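4.2 Schism by correspondence: the Tekin chapel and its daughter houses

Historians of religious division have tended to prefer the grand occasion. A council is called, a creed is read out, somebody storms off, and a new church exists by supper. The Tekin chapel offers no such convenience. Its congregation divided over a period of years, mostly by letter, and the letters are mostly about soup.

The quarrel began with the question of whether the weekly fast ended at sunset or when the elder said it did. In summer the two could be a long way apart, particularly if the elder was enjoying his own sermon. A party of younger members, led from the settlement at Balutell, held that sunset was a matter on which the sky could be trusted. The older families replied that the sky had not been ordained. Of the 252 letters that survive from the dispute, very few cite scripture at any length, and those that do tend to cite the same verse against each other.

Esteves (Américo Esteves, whose catalogue of the papers remains the only complete one) treats the matter as a disagreement about authority dressed up as one about supper. I am inclined to think he is too generous. The writers had every opportunity to discuss authority and returned, with real stamina, to supper. When the Balutell party finally withdrew one November, their parting statement ran to 4 pages, of which the first three concern the proper hour for eating and the last concerns the ownership of a kettle.

What followed is better known. Balutell kept the open-sky rule for a generation and then divided in its turn, this time over cloudy evenings. The stricter portion removed to Trindier, where they appointed a man to watch the horizon and, some years later, a second man to watch the first. A further group at Faston abandoned the fast altogether and were denounced by all the others, the one point on which a common position was ever reached. By the end there were four congregations within a day's walk, the smallest of them with 50 members, each calling itself the Old Chapel.

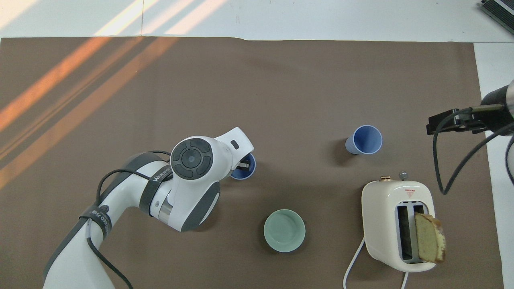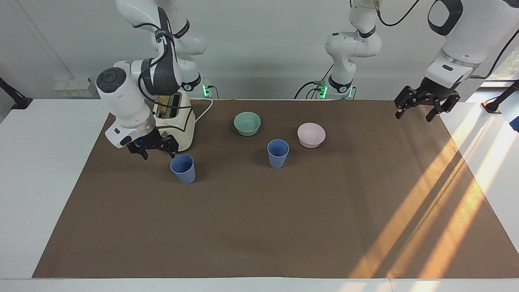
Figure 4. Robot arms at work over a brown mat, with a light-blue cup lying on its side (first) and a toaster holding a slice of bread (second).

It would be easy to conclude that the doctrine counted for little. The membership rolls suggest otherwise. Families that could have walked to the nearest Old Chapel in a few minutes regularly crossed the valley to reach the correct one, and intermarriage between Balutell and Trindier all but ceased. People do not go to that trouble over soup unless the soup has come to stand for something, though I confess I have read the whole correspondence twice and remain unsure what. The Faston minute book, to which I now turn, is less help than one might hope, its clerk having recorded decisions faithfully and reasons never.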